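The Sign Says Keep Clear

Every robot lab I have visited has a rule sheet, and every rule sheet has a line near the top that reads "Keep clear of the arms while in operation." I have no quarrel with it. I would only like to know what "in operation" means, and I have yet to find a sheet that says.

At Pornstead, where I spent most of a November, the safety document ran to 49 pages. It covered hearing protection in a room quieter than a library. It covered forklifts, of which there were none. On the question of whether a motionless arm with its power on counts as operating, it had one sentence, and that sentence referred the reader to an appendix that had been dropped in an earlier revision. People signed it anyway. I signed it too, in good blue ink.

Compare Odoi, a smaller shop with worse coffee. Their rules fit on 2 sheets and were written by the people who reset the table between runs. Rule one: if the arms have power, they are moving, whatever your eyes tell you. Rule two: say "hands in" before you reach and "hands out" when you're done, even when you are alone. I felt ridiculous for a day. After that I caught myself saying it at the refrigerator.

The usual complaint about short rules is that they leave things out. Of course they do. A long rulebook leaves things out as well, but it takes you all afternoon to discover which things. Nostport wrote a checklist of 90 items for the start of each session, and by the second week the boxes were being ticked in one long downward stroke, like a man painting a fence. Wornon, which supplies training paperwork to labs like these, will sell you a template with 700 clauses. I assume it is priced by weight.

My own preference is for rules tied to a moment. The moment that matters most is the dull one, when a small part has to be put back in its starting place between two grippers and the person doing it has done it all morning.

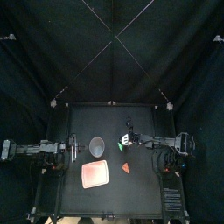

Who should be allowed to restart the arms after someone has reached onto the table? The person who reached in, and only after both hands are back outside the rails.

I have heard this called inefficient, usually by someone sitting at the other end of the room with a finger over the start key. It does cost a few seconds per reset. Pornstead spent longer than that each morning finding the binder.

If a lab wants to keep its long document for the insurers, fine, let it have a shelf of its own. Tape the short one where the hands go in, and have it rewritten every so often by whoever is doing the resets that month.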